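Caring for Books at Home: Household Guidance from the Cledimside Reading Library

Home > Reader Services > Household Tips

Paperback thrillers, detective series and other much-read fiction receive harder use than almost any other books in the home. They are carried in bags, left on windowsills and lent to relatives. The following guidance is issued to members of the Cledimside Reading Library and may be freely copied for household use. It applies to ordinary modern books. Owners of rare or signed editions should consult a conservator before attempting any treatment.

Shelving

Books should stand upright and be supported on both sides. A shelf packed too tightly will tear the tops of the spines when a volume is pulled out, and a shelf with gaps will allow the books to lean and warp. To remove a book, push back the volumes on either side and grip the one wanted at the middle of the spine.

Mass-market paperbacks and hardcovers are best kept on separate shelves. Where this is not practical, group books of similar height together. Oversized volumes may be laid flat in stacks of no more than three.

Keep shelves away from radiators, fireplaces and outside walls that feel damp in winter. Leave a finger's width between the back of the books and the wall. Direct sun will fade red and yellow covers within a single summer.

Dusting

Dust the top edges twice a year. Hold the book firmly closed and brush from the spine outward with a soft, clean paintbrush. Do not use spray polish on a shelf while books are standing on it, and allow a polished shelf to dry overnight before the books are returned.

A vacuum cleaner may be used on the shelf itself. If it is used on the books, set it to the lowest suction and stretch a piece of cheesecloth over the nozzle.

Musty Odors

Place the affected book, slightly open, in a large lidded plastic box with an uncovered dish of baking soda beside it. The soda must not touch the pages. Leave the box closed for a week, check the book, and repeat with fresh soda if needed. Clean, unscented cat litter serves equally well. Scented dryer sheets are not advised, as they may leave an oily residue on the paper.

If mold is visible, seal the book in a bag and keep it apart from the rest of the collection. Mold should be brushed off outdoors only, while wearing a mask and gloves.

Wet Books

A book dropped in the bath or caught in the rain can often be saved if it is treated the same day.

Do not force the pages apart. Stand the closed book on end on a folded towel and let it drain. When it is damp, interleave plain white paper towels every 20 pages or so and replace them as they become wet. Printed paper towels may transfer their color. A fan may be run in the room but should not be pointed at the book.

If there is no time to attend to it, wrap the book loosely in freezer paper and place it in the freezer. It may be thawed and dried at a later date.

Price Labels and Sticker Residue

Warm the label with a hair dryer on its low setting and lift one corner with a fingernail. Peel slowly and keep the label close to the cover. Any residue left on a glossy cover may be rolled away with a clean white eraser. Solvents should be kept off matte covers altogether.

Loose Pages

A single loose page may be tipped back in with a very thin line of white PVA adhesive along its inner edge. Clear household tape turns yellow and should not be used. Members often ask which adhesive the library prefers. The Vander neutral PVA sold at the service desk is suitable, and a 2-ounce bottle is sufficient for most homes.

Place waxed paper on both sides of the repaired page, close the book and press it flat until the adhesive has set.

Pressing and Work Surfaces

Pressing requires a flat, clean surface larger than the book. Lay the book down with its spine just beyond the edge of the pressing board, cover it with a second board and add weight evenly. Leave it overnight. Check any board with a straightedge before use, and wipe away crumbs of dried adhesive after each repair. 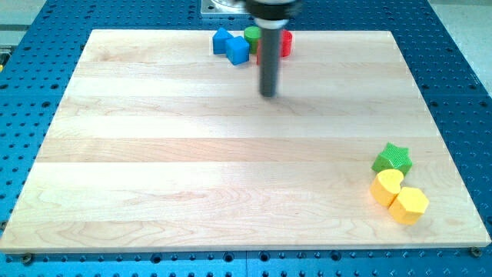
A flat board of pale maple strips.

Boards should be stored lying flat in a dry room. A board that has been washed should be dried on both faces before it is used near paper.

Lending and Record Keeping

A simple notebook will prevent most losses. Record the title, the borrower and the month of the loan. Households with long series may wish to number the volumes lightly in pencil inside the back cover.

Further Help

Leaflet 27, "Small Repairs to Paperbacks," and Leaflet 51, "Storing Books in Basements and Attics," are available at the service desk. The Naseri Room is open to members who wish to use the library's book press. Please bring your own waxed paper.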